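Call for participants — storm season observers and shelter hosts, Prutwood and the lower Censka valley

posted 2 March 2025, please pass it on
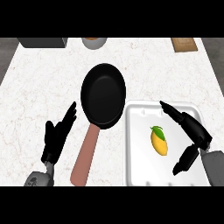 ## What we need

People. Mostly people who live below the Liyanage bridge or within walking distance of the Censka, who are home most evenings and don't mind being woken up. We are putting together the observer list for the coming storm season and it is short. Last year's list was short too and we got by, but the year before that we had two stretches of river with no readings at all on the worst night, and had to guess.

Two kinds of role:

- **River and rain observers.** You read a gauge, you write it down, you send it in. On quiet days once, on storm days a lot more than once.
- **Shelter hosts.** You help open and run one of the overnight shelters when people get moved out of the low streets. Check-in desk, cots, food, phones, pets.

You can do both, but not on the same night. Tell us which you'd rather be called for first.

## Background, quick

Prutwood had its big flood in 2013. If you were here you know. If you weren't: the water came over the mill road after dark, the warning went out late, and 1482 people ended up leaving their homes, most of them with no idea where they were supposed to go. A lot drove to the school, which was locked. Some went up to the Bulto depot and slept in their cars.

The observer network was started the winter after. It's a small outfit — one paid coordinator, one part-time radio person, and whoever signs up. We don't issue warnings. The county does that. What we do is get readings from places where there is no automatic gauge, and get them in early enough to be some use. We also keep the shelter roster, which we took over because it kept falling between two offices.

The forecast people are good on wind now. Rain over the upper valley is harder. You can get a storm that comes ashore weaker than expected, everybody relaxes, and then it sits on the hills for a day and a half and the river does what it does. That is the situation we plan for.

## Observers: what you'd be doing

- Read your gauge once a day, morning, any time before nine.
- When a watch goes up, read every three hours while you're awake.
- When a warning goes up, every hour. You'll be paired with a neighbor so you can split the night. Nobody does a full night alone.
- Send readings by text. If the cell network is down, by radio. We lend the radio.
- Send a note if you see anything odd: debris at the culvert, brown water where it is usually clear, a road going under, the drain on Mill Road backing up again.
- Never go down to the bank in the dark to get a reading. If you can't see the staff from where you're safe, text "no read" and that's a perfectly good report. We mean this. We dropped an observer from the list for wading out, and he was a good observer.

Stretches where we have gaps right now:

- Upper Censka above the old weir, both sides
- Liyanage bridge to the rail cut, east bank
- The Bulto road culverts
- Anywhere on the ridge, for rain only. No river staff needed, just a yard without trees over it

If you live some place else in the valley, apply anyway. People move away mid-season and we like to have names.

## Shelter hosts: what you'd be doing

We run 5 shelter sites. Each one wants a lead and enough hosts to cover three shifts, and at present only two of them have that.

A shift is eight hours. Work is not complicated but it is steady:

- Unlock, lights, heat, put the signs out on the road
- Check people in, names and where they came from, who is missing
- Set up cots and hand out blankets
- Hot drinks and simple food. There's a kitchen at every site except Bulto, where it's a camp stove and a folding table
- Keep a charging station going
- Keep the pet room separate and keep a list of what's in it
- Radio in head count at the top of every hour
- Be patient with people who are tired and scared and maybe rude

You won't be doing medical care. A nurse is on call for all sites. You won't be doing security either, if there's trouble you call it in and step back.

Languages other than English are a big help. Say so on the form, even if you think yours is rusty.

## Who can apply

- 18 or older. Ages 16 and 17 can be rain observers with a parent's signature, no shelter work
- Living in Prutwood or the valley for the whole season, May to the end of the year
- A phone that takes texts
- Observers: able to get to your gauge on foot
- Hosts: able to get to your site within 30 minutes, on roads that don't flood. Check the map before you say yes. Half of the people who put down the school can't reach it once the underpass fills
- Hosts only: background check. We pay for it, takes a couple weeks, so don't leave it to the end

No experience needed. No degree. If you have worked in a kitchen, a front desk, a farm, a school bus, a hospital, you're probably already good at most of it.

Previous observers: you need to sign up again. We don't carry names over. Sorry, I know, but the old list was full of wrong numbers and we found that out at the worst time.

## What you get

- Observers: a small flat payment for the season, plus an extra amount for every warning night worked. Rates are on the form. It isn't much
- Hosts: paid by the shift, same rate for all sites, leads get more
- Mileage for hosts
- Rain gauge, staff board, waterproof notebook, headlamp, vest. Gauge and vest are on loan, the notebook you keep
- Radio on loan where there's bad signal, plus a spare battery
- Insurance while you're on duty, which means from the time you get the activation text to the time you get the stand down. Not before and not after, so please wait for the text

Tell your employer early. We can write a letter for anybody who needs one. Most places around here have been decent about it.

## Training

One evening and one half day, both in May, dates to be confirmed once we have the hall. Everybody comes to the evening. The half day is split:

- Observers go out to the bridge, learn to read a staff in moving water, learn the radio, practice sending in a bad reading and correcting it. Bring boots
- Hosts do a full set up and take down at the school. Bring lunch

If you can't make the half day there will be a catch-up, smaller, probably at the depot. If you can't make either one we can't put you on the list this year.

There's also a practice activation. You will get a text at an unfriendly hour and you reply to it. That is all it is, takes a minute. Last time almost a third of the list slept through, so please set the number to ring.

## Time, realistically

A quiet season is maybe ten minutes a day for an observer and nothing at all for a host apart from the training. A bad season is several nights with little sleep, sometimes back to back, and some very wet mornings. We can't tell you which one you are signing up for.

If something changes, new baby, new job, you hurt your knee, just tell us. Nobody gets a lecture. We'd much rather have a gap we know about.

## How to apply

1. Pick up a form at the Prutwood library desk or the counter at the Bulto depot. The library can print you a large type one.
2. Fill in both sides. The back is the one with the address and the emergency contact, and people keep leaving it blank.
3. Mark your house on the little map. Doesn't need to be neat.
4. Drop it back at either place, in the green box, marked for Fiorella Marchetti, observer coordinator.
5. Wait for a call. Fiorella rings everyone, observers first, then hosts. It's a ten minute chat, not an interview realy. She'll ask about your access to the river or your site, what hours you sleep, and if there's anyone at home who depends on you.

Forms in by the end of the month please. Late ones get looked at if there are still gaps, and on the upper Censka there probaly will be.

## Couple of things people ask

**My street got evacuated last time. Can I still be a host?** Yes, but only at a site outside of your zone, and your own household comes first. If you have to move your family, move your family, then text us.

**Can a couple share one observer spot?** Yes. Two forms, one gauge, one payment. Mark it on the front.

**Do I need to know anything about weather?** No. We'd rather have the number off the gauge than your forecast.

**I have a home weather station. Can you use it?** Possibly for rain, if it's sited OK. Someone will come and look. We still want the manual gauge next to it, power goes out.

**Can I bring my dog to a shift?** No. Pet room is full enough.

**I'm renting and the landlord might not like a gauge in the yard.** It's a plastic tube on a post, we have a one page letter for landlords. Ask at the library desk.

Questions not covered, leave a note in the green box with a phone number and you'll get a call back, usually in the evening.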